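January, evening

Up before six to get an hour in the shop before anyone else wanted the bench. The second spool of yellow had finished overnight and the fingers came off the plate clean except for a little stringing inside the oval holes, which I took out with a knife. I printed them slower this time. The last batch split along the layers at the base after a day of use and I don't want to do that again. These feel stiffer at the root and still give at the tip, so the change to the wall count was right.

Fitted both fingers on the first gripper, then found that the slot on the second one was tight. Filed it. Filed it again. I should fix the drawing and stop filing, but I wanted to get home while the light was good. Wrote it on the list under the other things I keep not fixing:

slot on the second body, open it up a hair
longer screw for the shell
trigger spring, find one that doesn't squeak
back up the card before wiping it

Cost so far is $239 for the pair, counting the Vendier bearings and not counting the spools I wasted in the fall. I had told myself I would stay under two hundred. The bearings were the mistake. The cheap bushings from the first version would have done fine at this speed.

Took everything home on the bus in a tote bag. Clothes again today, on the bed. I have been putting off pants because shirts were going well and I liked having something that went well. The trouble with pants is the weight. A T-shirt comes up wherever you pinch it. With heavier cloth you have to close on a proper fold, and if the two grippers don't lift together the far end just drags along behind.

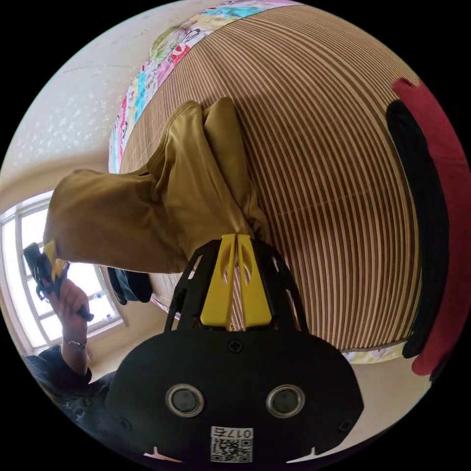

Hye-jin Jeon wrote back in the afternoon that I am still pinching too close to the tips, and that the arms at Plalow will never hold cloth like that unless the motor is set much harder than she wants it. "Get the fold down into the paddles before you close," she said. "You're doing it the way you'd do it with fingernails." She also wants me to pause at the start of each take, hands still, so the software has something to line up on.

I didn't like reading that, but she is right about the tips. I can feel the cloth through the trigger and I adjust without thinking about it, and the arm won't have that. I wrote back asking whether a ridge inside the paddle would help. She thinks a strip of rubber first, ridge later. There is a roll of thin rubber in the drawer at Nistden under the tap and die set, so I can try it tomorrow without buying anything.

Did another run after supper with a two-second pause at the start, grabbing deeper. It is slower and my forearm aches. The grippers are heavier than they look on the drawing and most of the weight is out in front of the hand. Moving the battery back would help. That means a new shell, and a new shell is 7 hours on the printer at Nistden if no one bumps my job, so not this week.

The folder is at 1,603 takes, shirts and towels included. I went through a few from the start of the month and threw out the ones where I had clearly lost patience. Kozma, the script I use for sorting them, crashed on the long file names again. I renamed the batch by hand with the radio on. I ought to learn how to write that part properly.

Left thumb is sore from the trigger. Put tape on it.

Tomorrow: rubber, the spring, and return the calipers, which I have had for over a week. Also wash the pants. They have been on and off that bed all day and I need them for the dentist.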